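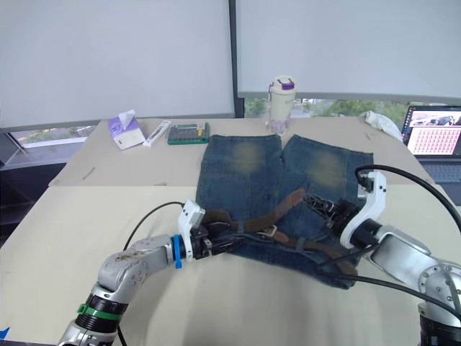 Re: [manip-discuss] Fernent results on deformables, belt task numbers

Mererid Voyle wrote:
> We finished the belt comparison last night and the short version is
> that Fernent gets 227 of 300 trials against 44 of 300 for the plain
> cloning baseline, same arms, same shorts, same belt. Training set is
> 708 teleoperated episodes for both. I think this settles the argument
> we had in May over whether predicting contact points first is worth
> the extra head. Unless anyone objects I'd like to put the numbers in
> the Prirkgate draft as the main table and move the towel results to
> the appendix.

I object, a little. Sorry to be the one.

First, the 44. I ran the same baseline on the Sastry tasks and it was never that bad, even on the ones where the two arms have to hold the same object. When a baseline falls over that hard I start by assuming something is wrong with the baseline. Was it given the same action chunk length as Fernent? In the config you shared, the baseline still has the short chunk from the towel runs. On a task where both grippers have hold of one strip of leather, a short chunk means the arms get re-planned in the middle of a pull, and one lets go while the other keeps going. I can't tell from a success count whether that is what happened. The failure videos would tell us in ten minutes.

Second, what counts as success? The draft says "belt manipulated through loops." Both grippers closed on the belt with the shorts lying flat is a nice state to reach, but it is not the task. If the scorer gave credit for a two-handed grasp plus any movement of the buckle, then I believe the 227 and I don't much care about it. If it means the belt ended up where a person would want it, say so, and say who scored it and whether they knew which policy was running. I would score a random batch blind before anything goes in a table.

Third, the belt starts out already through several of the loops. That's fine as a setup, but the title of section 4 is "Threading" and I would change it. Finding the open end of a belt and pushing it into an empty loop is a different problem, and a much harder one. A reviewer who has tried it will stop reading there. I would.

Fourth, and this is the one I actually care about: one pair of shorts. Worn denim has a lot going on for a camera to latch on to, with the faded patches on the legs and the seams running down them. The contact head could be learning "grab so far from the pale patch" and you'd get the same number. Brown belt on blue cloth is also about as easy as color contrast gets. Try a dark belt on dark pants. Try the same shorts turned over. If Fernent holds up I will happily eat this email. My guess is that it drops a long way, and that the gap to the baseline shrinks with it, but it's a guess and I'd like to see it tested.

Same goes for the background. Everything lined up along the back of the table is a fixed landmark if it stayed put between collection and evaluation. We got burned by exactly this on Brudosel, where moving one bottle cost us more than any change to the network ever did. Did anything back there move between the two? If you don't know, that's an answer too, and it should be in the paper.

I am not saying the contact head does nothing. The ablation on the towels looked real to me, which is why I don't want it in the appendix. It has several towels in it and the belt has one of everything. If I had to pick one result to defend in front of a hostile room it would be the towels.

So, before the table goes in:

- baseline rerun with the matched chunk length
- blind scoring on a subset, with the criterion written down first
- at least one other garment and one other belt
- the stuff at the back of the table moved or cleared

The first two cost almost nothing. I can do the scoring if you send me clips with the policy names stripped out. The other two are real robot time and I know the arms are booked, but I'd take fewer trials per condition over 300 more of the same shorts.

Also, the axis on figure 3 starts at 40. Please don't.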